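Fingers first, arms later

Trevor Mottram has opinions about thumbs. Most hands fail there, he says. Too stiff, or it slips sideways on anything rounded. So Arngate is trying out hands before it buys arms. Two on the shortlist, 106 grasps each. Long days.

Bags are the nasty part.

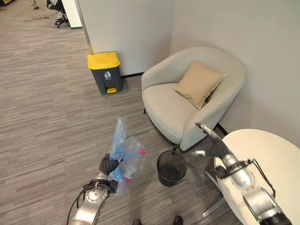
Bottle and blue bag in the left hand.

"Film is horrible," says Annick Le Goff, who scores the runs. The fingers close, the force reading barely moves, and you dont know what you've got. Her fix: slower close, lower threshold. Costs time. Maxence Marchal, on controllers, hates it.

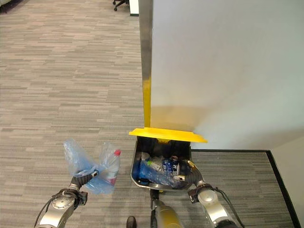

He'd take a faster loop and live with some drops. The argument's been going since May. Neither is budging.

Then hard plastic. Curved shells, shiny, no good edge to grab. Covers help with grip but hide the knuckles, so the wrist camera has less to go on.

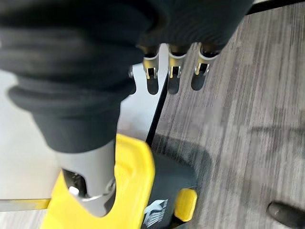
Le Goff wants ten more runs with the cover off before anyone picks a winner. Mottram wants lunch, and a seperate budget line for spare fingertips.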